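# Fixing a lopsided grip on the Mushi hand-held gripper

Our Mushi started dropping things in May – small boxes mostly, and always off to one side. I was thrilled to track down the cause, so please borrow the fix!

The fault is a slipping pad screw. One finger pad creeps back on its mount, the two pads meet unevenly, and the grip log shows error 3430.

## What to do

1. Switch off and pull the battery. Faraji Lema skipped this step and got a nasty pinch when the jaws shut on his thumb.
2. Wiggle each pad by hand. A sound one barely moves.
3. Take out the loose screw, clean the thread and add a tiny dab of Skilex thread glue.
4. Tighten gently until it stops. Too much force will tear the rubber.
5. Leave it for 2 hours, then put the battery back and run the grip check 5 times with an empty jaw.

If 3430 comes back, the mount itself is probably cracked and needs replacing.

Next, go for a real pick. I love this bit! Walk up to the table slowly, keep the tag in view and have your free hand well clear of the pads.
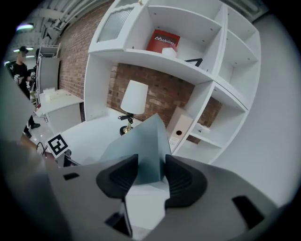 *Lining up on the table, with the marker tag near the front corner and the lamp behind the pads.*

Check the screws again after 4000 grips.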